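What I Wrote on the Wall: Our Rules for Working with Hand-Held Grippers

5 min read 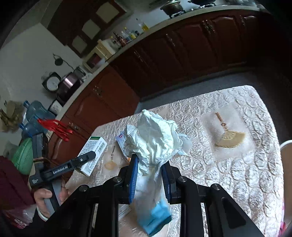
How long should one recording be before you stop and rest?

We stop after 30 minutes, even if the person feels fine and wants to continue.

I put the question first because it is the one I get most often by email, and because my answer was different last year. At that time I let people work until the task list was finished. The result was a lot of material that looked good in the first part and became careless in the second. The hands were still moving, but the fingers closed too early, or they closed on the air next to the object and then corrected. A robot that learns from such movements will learn the correction also.

I work with a small group that prepares demonstrations for a home robot project. We call the project Trarell. Our work is done in normal homes, at normal tables, with two hand-held grippers, one for each hand. I am the person who writes the instructions, and English is not my first language, so I try to keep every rule so short that I cannot make a mistake in it. Maybe this is good also for the people who must read it.

The first version of the rules had 8 pages. I was proud of it. Then I visited a session on a Tuesday and saw that the pages were in the bag and stayed in the bag. Now there is one sheet, and it is taped to the wall or to a cabinet door before we begin. If a rule does not fit on the sheet, it must push out another one.

The rules about the table

Leave the table as the family uses it. We had a long discussion about this one. Some of my colleagues wanted a clean surface with only the object of the task on it. I understand the wish, it makes everything easier to check. But people keep keychains, medicine boxes and thin packages on the table, and a robot will meet them there. So we leave them, with two exceptions: things with a private name or address are turned over or taken away, and medicine may be on the table only in its closed box.

Ask before you touch. The family says which things may be handled, and we write it down. This sounds too simple for a rule, but I have seen a very good worker pick up a gift which was not for picking up.

Do not iron the tablecloth, do not change it. A raised pattern catches the fingertips a little and changes how a person slides a thing. We want this in the data.

No work next to a stove that is on. Turn it off first, look at it yourself, then start.

The rules about the hands

Soft things need a slow closing. Plastic bags are the hardest in our whole list, harder than cups or small boxes. The bag has no fixed shape, and you cannot plan the same grip two times. I ask people to close the fingers until the plastic is held, wait one breath, and only then lift. If the bag slips, they let it slip. They do not catch it with the free fingers or with the body. The failed try is marked as failed and it stays in the folder.

Bracelets and watches: my old sheet said to take them off. The new sheet says that they may stay if they sit close to the wrist and do not touch the moving parts. Loose ones go into the pocket. I changed this after I read the safety notes of Nutel again, a small company where I worked before, and noticed that their rule was about loose things near a moving joint. I had made it stricter in my memory.

Check the joints before each session. Open and close each gripper fully, look at the bolts, look at the pads. If a pad turns or lifts at a corner, the gripper is not used that day.

What I still do not know

We have 3834 recordings now and I have looked at almost 30 percent of them myself. I do not have a good rule for when two hands should work together. Some people hold the object with the left and work with the right, some change in the middle, and one sheet of paper cannot tell them which is better. For now the sheet says "use the hand you would use at home". I am not happy with the sentence, but I have no other.

The next version goes out in July. If you have a rule for folding bags with two grippers, please write me, I will test it.

We use cookies to improve your experience on this site. Accept | Manage settings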